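Parallel fingers or soft fingers for peppers in sim?

Leanne Bramwell
I'm trying out two grippers on a two-armed kitchen setup before we spend any money. The Bremlow (parallel) managed 36 out of 100 picks and the Nowicki (soft) did a bit better, but it's painfully slow. Same controller for both. Any ideas?
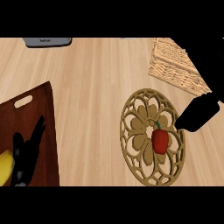
Hagos Gebremichael
Parallel jaws want two flat-ish faces, and a pepper hasn't got any. I'd come in lower and close slower before giving up on them. Also, with the pepper sitting on an openwork trivet like yours, check the collision mesh! Mine had all the holes filled in and the fingertips kept stopping short.

Noémie Langlois
soft ones every time, had mine since February

Kelly Evangelista
What Hagos said about the mesh. Try 5 mm more finger opening as well, it did wonders on our Wemelus arm.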